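Home | Notebook | Projects | Bench Schedule | Contact

Workshop notebook, Vedwood

February 19, 2026

Hide glue day. Carried on with the open time tests for the Caltetham chairs. Noman Hayat wants all the loose mortise and tenon joints reglued with the same kind of glue they had originally, so I need to know how long I really have between brushing and clamping in this shop before I touch his parts.

Soaked the granules overnight in cold water, equal parts by weight. They had swelled up fine by morning, no dry centers. Warmed the jar in the water bath to 60 C and held it there. The thermostat on the old pot still overshoots if the lid is off, so lid on from now on, with the brush through the notch. Skimmed the foam twice.

First batch was too thick. It strung off the brush and would have gelled on the wood before I got the joint home. Added hot water a spoon at a time until it ran off the brush in a thin stream and broke into drops near the bottom. That is the consistency I want written on the card by the pot.

Test pieces were beech offcuts, planed the same morning, with the tenons cut a hair tight. I did one set with the parts at shop temperature and one set warmed under the lamp for 10 minutes. The cold set started to skin almost at once. By the time I had the second cheek coated, the first was tacky and dull. The warm set stayed glossy long enough to brush both parts, push the joint home and get the clamp on without hurrying.

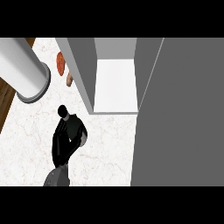

Left everything in the clamps until after lunch, then put the cold set in the vise and knocked it apart with the mallet. Two of them let go clean at the shoulder with a glassy film on one side only, which is a starved, chilled joint. The rest tore some fiber but not much. Will break the warm set tomorrow so the glue has a full night. I don't want to compare them too closely, given the different times. Should have left both sets overnight. Do it properly next round.

Tried a pinch of urea in a small jar to stretch the open time. It works, the glue stays liquid a good while longer on cold wood, but the squeeze-out was still rubbery when I cleaned up and I would not want to pull the clamps early. Might be worth it for the back splats, where there are 7 parts to bring together in one go. Not needed for the front rails.

Cleaning out the old mortises is slower than the gluing. Somebody went over at least one chair with white glue in the past, and hot water won't shift it. Vinegar on a rag, left in the joint under plastic, softened it enough to scrape. Finished with 80 grit on a stick, only on the glue itself, keeping off the wood so the fit doesn't get any looser.

Yasir Jatoi came over from Trastelville to drop off the band clamps. He thinks the seat rails should be warmed with a heat gun on low instead of the lamp. I worry about the finish near the joints. We agreed to try it on the chair with the split rail first, where the finish is already gone.

To do:
- break the warm set, write up fiber tear for each
- second urea jar, half as much
- order more granules, the Baloch sack is nearly empty
- tell Noman the chairs will be ready in March
- new lid for the pot

Jar is in the fridge, labeled. Throw it out if it smells.

Shares 7 | Comments 10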